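Automation at the Astlow furniture depot
Reading time: 2 min

The Astlow depot in Ornwood handles returned and refurbished household furniture. Since May it has operated a two-armed robot for inspection and light handling tasks, introduced under a program named Cloltar. The depot employs 60 people, of whom a minority work directly with the machine.

Background

Before the program, every returned item was checked by hand. A worker opened each drawer, felt along the edges for damage and removed loose articles left on or in the furniture. The depot received 715 items in a typical month, and most injuries on record were wrist and shoulder strains from repeated reaching.

Simulated trials

New tasks are rehearsed in simulation before they are assigned to the physical robot. The rehearsal rooms are furnished with drawer units, boards and small loose articles such as pencils, and the layout is changed between runs. Each arm ends in a parallel gripper with two fingers. A task is released to the floor after 100 consecutive runs without a fault.
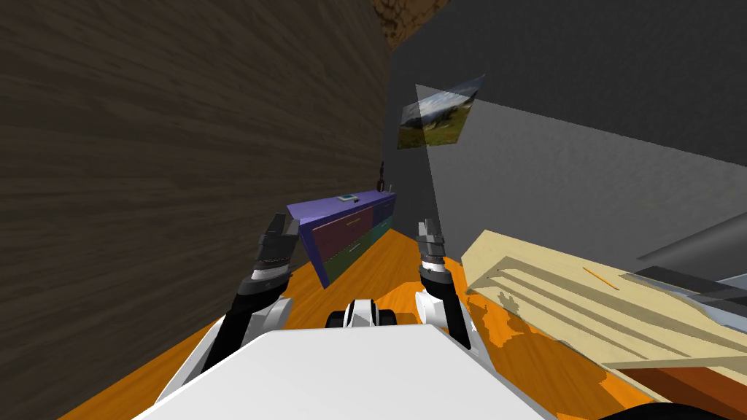

Changes in work

The main effect has been a shift from handling to supervision. Inspectors now prepare room layouts, review recorded runs and decide which faults need a new rehearsal. Keyvan Akbari, a former line inspector, was the first employee to move to the post of run reviewer. The post requires some 800 hours of supervised practice.

Reviewers work from two kinds of view: one taken over the torso, which takes in both arms, and one taken from behind a single gripper. The second is used to judge alignment, meaning the position of the open fingers relative to whatever lies ahead of them.

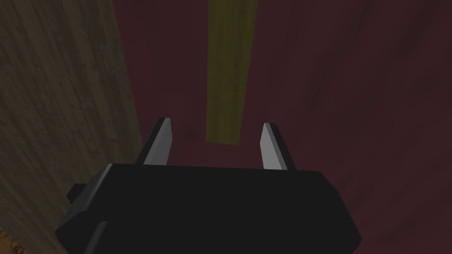
Alignment faults are logged separately from grasp faults - a distinction adopted at the request of the reviewers, who had been recording both under one code. Hand inspection is still used for upholstered items and glass.

Reception

Tahmineh Zamani, in a study of the depot dated 24 November 2019, found that reported strains had fallen while complaints of eye fatigue had risen. She also noted that pay grades had not been revised to match the new duties. Grades were later reviewed under the Adamczyk agreement, which added a reviewer grade and a limit on continuous screen time.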